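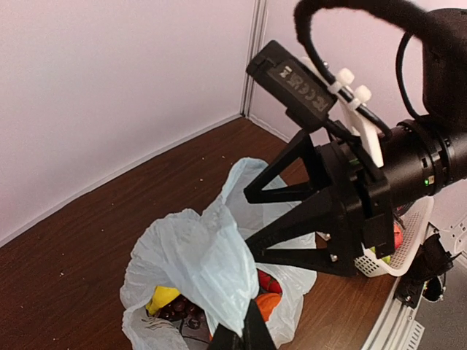

The gripper over a bag of fruit at the Rarthorpe site, with the white basket beside it.

Our group went to Rarthorpe on a Thursday in August. The visit was set up by Maj-Britt Strömberg, who runs the recording floor there. We had asked to see how examples are gathered for the learning system they call Gesis, and she let us stay from nine until the end of the afternoon shift.

The building is on the Humphreys side of the industrial park. Parking is behind it and you sign in at the side door. The recording floor is smaller than I expected. Each station has a table and an arm, and a person who works the arm by hand controls for the length of a shift. Everything the arm does is saved along with the camera video, and one saved try at a task is called an episode.

The task we spent the most time on was groceries. A thin plastic bag is set down with fruit in it, and the operator has to get the pieces out and into a basket. Strömberg said bags are the hardest thing they record. A box keeps its shape from one try to the next. A bag folds a different way each time it is put down, and the handles fall over the opening. The operators have learned to come in from above and part the top before going for anything inside. New people tend to grab the plastic along with the fruit and lift the whole thing.

The fingers are 3D-printed and open in the middle, like a small truss, ending in a point. I asked about the points. She said they tried wide flat pads first and could not get them into the folds. The pointed ones get in but can mark soft fruit, so the fruit is changed often. The camera rides above the gripper and moves with it, and the operators are told to watch that view as much as they can. If a person cannot do the task from the camera view, she does not expect the model to learn it from the same view.

So far they have 2,784 grocery episodes recorded. Of those, 1,173 have been checked and passed for training. The rest are waiting for review or were turned down. The usual reasons for turning one down are a long pause in the middle, a hand coming into the video, or a dropped piece that was never picked up. A drop by itself is fine. They keep those if the operator recovers, and Strömberg would like more of them than she has.

The goal for one station is 62 episodes a shift. The two operators I talked to said this is easy with hard objects and not easy with bags. Resetting takes most of the time. The fruit goes back in the bag, the bag goes back on the table, and it is supposed to look different from the last time. There is a printed sheet of starting positions, but people were mostly going by feel when we were there.

After lunch we saw the review room. Reviewers play episodes at double speed and mark the start and end of each grasp in a program called Triltasance. It crashed once while we watched and the reviewer lost a few marks. They are moving to a newer version this fall.

We did not see the trained model run. It was being retrained that week, on a batch with 200 new bag episodes added. I asked if we could come back for that and was told to write in October.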